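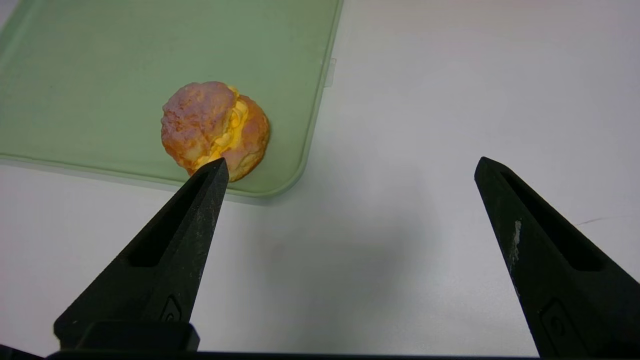

Go before nine or don't bother, a reader in Akolgo wrote to us in March, and she was right. By half past, the line at Jela is out the door and the custard ones are gone.

Thursday, July 18, 2024
By the Food Desk

Small-town bakeries, then. Supposed to be dying. Riler lost 2 in one winter, rent mostly. But Enton, population 1,056, has a new one, and it's open six days. Flour up, butter way up. Prices chalked on the wall and rubbed out agian. The night shift is the hard part, everyone we asked said so. Start at one, home by noon, no social life to speak of.

Still, people want in. The evening pastry class at Riler had 49 names down for 21 places. Most of them over forty, most with jobs allready. Next intake is in the fall. Bring your own apron.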